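Home Robot Build, Handout 4: Wrist Camera and Picking from the Floor
S. Gumede

Required before this session: arm base clamped, gripper closing fully, wrist camera reading at 19 frames per second.

4.1 Use a plain white plate first. Glare in the basin shifts the detected centre, so set the exposure by hand and note the value.

4.2 Approach with the fingers nearly closed. Open them only when the rim is between the tips in the camera view.
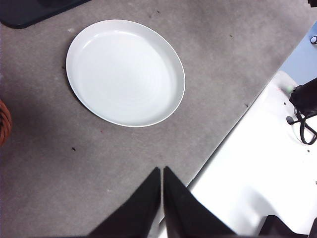

4.3 Lower in steps of 228 counts. Stop if motor current passes 648 mA, back off one step and log the joint angles.

Exercise: repeat 4.2 with the plate turned a quarter.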